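August -- Chapter 4
By the Skollness course team
Filed under: Workshop Basics / Covers, Sleeves and Seals

Chapter 4. Parts That Must Bend

In the chapters before this one, we studied parts that keep their shape. A shaft, a plate or a bracket should stay as it was made. Now we turn to parts that do the opposite work. They must fold, stretch and return many times, and they protect the parts behind them from dust and small chips.

The simplest of them is the ribbed sleeve. Its wall is made in folds, one after another, like the body of an accordion. When the sleeve bends, the folds on the inner side come closer together and the folds on the outer side open. The material itself stretches only a little -- the shape does most of the work.

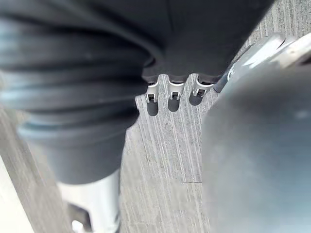 A student often asks why we do not use a smooth tube of soft rubber. A smooth tube can bend too, but at a sharp angle it will kink, and the wall becomes weak at this place. In the exercises we will use the Grostico practice sleeve, which has 9 folds and is tested for 2,000 bends. You will measure it at rest, then fully pressed, and write both lengths in your notebook.

Please pay attention also to the ends of a sleeve. The cuff must sit tight on the metal, without a twist. Many failures begin at the cuff and are found late, when dirt is already inside.

Section 4.1 explains how to choose the depth of a fold. The table of materials is on page 232.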